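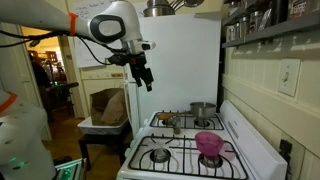 Will a speed alert gadget keep you out of traffic court?

It can help a lot, as long as you leave it switched on and don't treat its speed limit data as gospel. The Ostero has kept me ticket-free since last September, and before that I was not doing so well.

A little history, so you know who's reviewing this thing. I picked up two speeding tickets in one summer, both on the same stretch of county road where the limit drops right after the feed store. The first one I just paid. For the second I went to court, sat on a very hard bench for most of a morning, and listened to a string of people tell the judge they hadn't seen the sign. Then I got up and told the judge I hadn't seen the sign! She was nicer about it than I deserved. I got a fine, a driver improvement class and a warning about what would happen to my license if I came back.

The class was where I heard about the Ostero. The instructor, Phong Văn, had one on his own dashboard and let us pass it around during the break. I ordered mine that night.

So what is it? It's a small round display, sits on a sticky mount, plugs into the lighter socket and picks up your speed by GPS. It has speed limits stored for most public roads, and when you go over, it chirps. Keep going over and it chirps faster. That's pretty much the whole product, and I like that about it. My phone can do something similar, but my phone also wants to show me texts, which is a different kind of ticket.

Setup was easy except for the mount. The adhesive pad needs a really clean dash (wipe it down, let it dry, wipe it again) and even so mine let go in the first cold snap and the whole thing ended up under the brake pedal. Scary. I replaced the pad with a better one from the auto parts store and it hasn't budged. For what they charge, I think they could put a decent pad in the box.

Once it's running, you pick how far over the limit you want to be before it complains. I have mine set to 2 mph over, and my sister says riding with me is like riding with a smoke detector. You can turn it down, or switch to a light that blinks amber instead, but I stopped noticing the light after a week or so. The chirp I can't ignore.

My favorite feature is the early warning. It gives you a soft double beep 500 feet before the limit drops, so you can ease off the gas before you reach the sign. If I'd had that by the feed store I'd be a richer woman. I've gone through there plenty of times since, and it has caught the change every single time.

It does get things wrong. Work zones are the big one – the Ostero has no idea they exist, so it'll sit there happily while you sail past an orange sign at the regular limit, and fines in work zones are no joke. School zones are hit and miss too. It knows where they are in my town but has the hours wrong for one of them. And there's a frontage road by the interstate where it thinks I'm on the highway and gives me permission to do highway speed past a row of mailboxes. Please use your eyes! A judge isn't going to care what your gadget said.

Map updates come through a USB cable and a program called Dremunero, and I'll be blunt, the program is awful. It froze on me two times during the first update and made me type in the serial number all over again. The newer version is better, though it still looks like something from my first office job. Updates are free for the life of the device, at least.

I should mention the trip log, because it's what people ask me about. The Ostero keeps a record of your speeds, and you can print it out. Maribel Apaza from my class hoped to take hers to court to fight a ticket, and the clerk told her she could bring whatever she wanted but the judge would decide whether to look at it. I don't know how that one came out. If you're thinking of buying it for that, talk to a lawyer first. You can also switch the log off in the settings, and if you share the car with a teenager you may have opinions about that.

I did try the Rudero before I settled on this one for good (a coworker lent me hers). Bigger screen, prettier, and it talks. It also talks over the radio, takes forever to find a signal in a parking garage, and has no early warning for limit changes. The Kaneko was on my list as well, but it needs a monthly subscription and I'm not paying rent on a beeper.

Would I buy the Ostero again? I already did, for my dad, who drives like the roads were built for him personally. He says it's broken because it never stops chirping.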